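Ticket: tabletop reset does not match the written procedure
Project: Plelance
Status: open, waiting on rule wording
Opened: Jun 21, 2025

Problem: review kicked back a batch of episodes for "start layout out of spec". Checked the rule doc. Section 5 says objects go back to "their usual places". That is not a rule. Two shifts read it two ways and both are right.

Batch is 1,114 episodes, 800 reviewed so far. Rejects pile up right after shift change. So not the arm, not the gripper calibration. Reran calibration anyway, fine.

Tried:
- restarted the controller. No change, didn't expect any
- compared reset notes from Stalamano and Canpolat sites. Canpolat writes down which way the bottle cap faces, Stalamano doesn't
- asked for the October version of the rule doc. Same sentence, differnt font

Proposed wording, pls comment in the ticket:
1. Arm parked and stopped before any hand goes over the table. No exceptions for "just nudging the plate".
2. Every object on the layout sheet gets a position and a direction. Bottle on plate = say where the cap points.
3. Use the dots on the table as reference points. Don't measure from the oven, it gets bumped.
4. Nothing goes half over the table edge unless the sheet says so.
5. Operator checks the overhead view against the sheet before pressing start, not after.
6. If an object is missing, stop and log it. No swaps.

Flosum export still drops the reset notes field, seperate ticket for that. Until it's fixed paste the notes by hand - yes, every time.

Do not delete the rejected episodes. Some are fine under the new wording and I'd like to re-review before anyone re-records.

Need a yes or no on item 4 first, it affects the most rejects. Overhead views for the layout discussion attached. 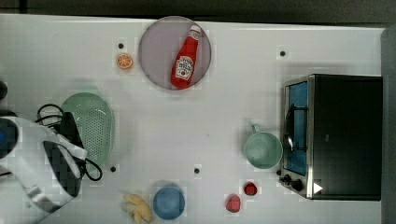
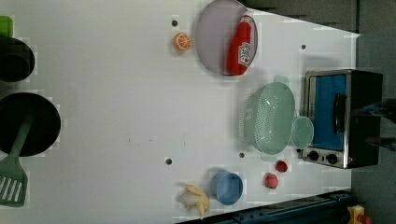

Overhead views, same table. Orange slice beside the plate and ketchup bottle across it in both.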